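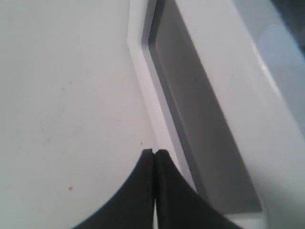
Kirkmont Automation Forum > Integration and Safety > Good Practice
Contact force limits on consumer appliance knobs and doors
348 views

torque_ledger
January 22, 2023

We are writing a handling rule for arms that operate household appliances, and I would like comments before it goes into the cell manual. Draft as it stands:

Rule 1. No finger contact with a knob until the wrist is stationary and the joint torques have settled.
Rule 2. Rotary controls are turned by wrist rotation only. No pushing the knob around from one side.
Rule 3. Doors are opened by the handle. Fingers do not go into the seam.
Rule 4. Appliance unplugged for all motion trials. Power only after a separate sign-off.

Rule 2 is the one that gets argued about. With a dial this size there is little clearance for two fingers to close squarely. 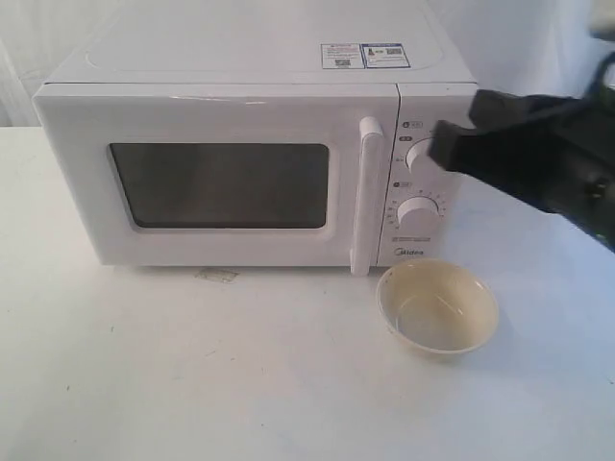 Upper dial approach, right arm. Bowl in front of the panel.

Ukix
Rule 2 is too strict. A one-sided push is acceptable on a detented knob if you cap the force. We use 6 N measured at the fingertip and have not damaged a shaft. If you forbid it you will spend all your time on grasp alignment.

torque_ledger
What are you measuring with? Our only reading is an estimate from joint currents, and I don't trust it at that level.

Ukix
Load cell on a dummy knob, once per tool change. Not during the run.

flalska_cell4
Then it is a verification limit and should be written as one. A number in a rule that the controller can't enforce is a note. At Flalska we put those in an annex and keep the rules to things an operator can check on the spot.

Also, you have liquid in a bowl within reach of the arm. Where is that covered? I'd want open containers out of the work area during any approach to the controls, unless the container is the task.

torque_ledger
Not covered. Adding it as Rule 5, with the exception for tasks that need the container.

Wainwright
Agree with Ukix on the push, disagree on the number. A fixed force means nothing without the lever arm. State a torque and let people work out the force for their own knob.

The larger gap is the second arm. All four original rules read as if there is one manipulator.
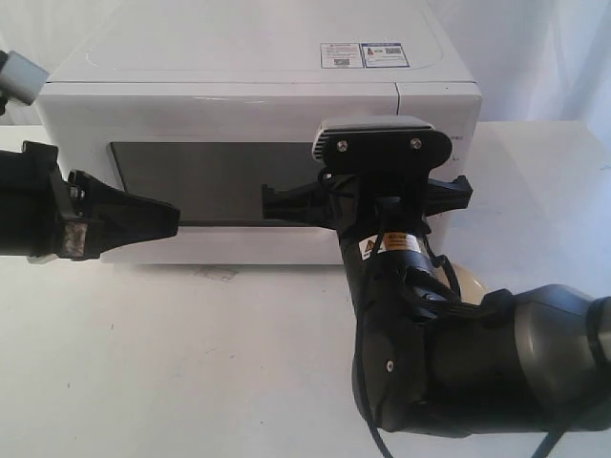
With both sides reaching for the same front panel you need a statement on who has priority and what the other arm does in the meantime. Ours has 2 lines: one arm in contact at a time unless the task sheet says otherwise, and the idle arm holds position outside the door swing. Cables get their own check. Run the wrist through its full rotation by hand and watch the loops before the first powered move.

Ukix
"Outside the door swing" is hard to meet on a short table. We allow the idle arm inside it if the door is closed and the task does not open it.

Wainwright
Until someone edits the task and leaves the park pose alone. I would keep the strict version.

flalska_cell4
Same here. Park poses should be tied to the appliance, and the task should inherit them.

torque_ledger
Revised text:

Rule 2. Wrist rotation preferred. One-sided push permitted on detented knobs, torque limit per Annex A, verified at each tool change.
Rule 5. No open containers in the work area unless required by the task.
Rule 6. One arm in contact at a time unless stated on the task sheet. Idle arm parked outside the door swing.
Rule 7. Cable loops checked through full wrist rotation before first powered move.

Rules 1, 3 and 4 unchanged. Annex A is blank until I have a load cell. Ukix, please post the dummy knob drawing if you can release it.

Ukix
I can. I still object to Rule 6 as written.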